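4.3 Comparing Finger Sets on Thin Parts

Run this section after the zero-force check in 4.2. It applies to the Gevby parallel gripper and the Jondovik gripper on the Horno controller. The Gevby data sheet promises a secure hold on "any household item." Treat that as a sales line until your own log agrees with it.

1. Power down the arm and fit the first finger set. Tighten the base screws by hand, then a quarter turn more.

2. On the Horno screen, open Tools, pick the finger profile, and set the closing speed to 8. Leave the force limit at 500.

3. Jog the wrist until the target sits between the open fingers. Stop there and check the wrist view before you close.
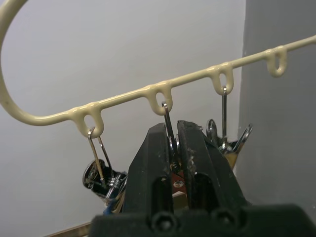
Finger width matters more on this test than grip force, whatever the brochure says. Blocky fingers need room on both sides of the part, and a crowded rack doesn't give them much. With the single silver key lined up in the gap, there is a bunch close by on either side, and the right finger already covers part of its neighbor in the view. Check clearance from a second angle before closing. The wrist view is poor at judging depth.

4. Close, wait for the hold signal, and lift straight up until the part clears its hook. Back away slowly.

5. Log the result as held, slipped, or snagged. A snag counts as a failure even if the part comes along.

6. Do 200 closes per finger set, then swap and repeat from step 1.

CAUTION: Keep hands out of the work area while the Horno is in Run. The pause button does not cut motor power.

NOTE: The hold signal only means the fingers stopped moving. They may have stopped on each other – look before you log.

NOTE: Inspect the inner edges of the fingers between sets. Chipped or rough edges can change the grip, so don't compare a worn pair with a new one. Hernán Urrego's March results mixed the two, and we no longer use them.

If the hold signal drops out during a lift, the screen shows code 699. Clear it, log a slip, and go back to step 3.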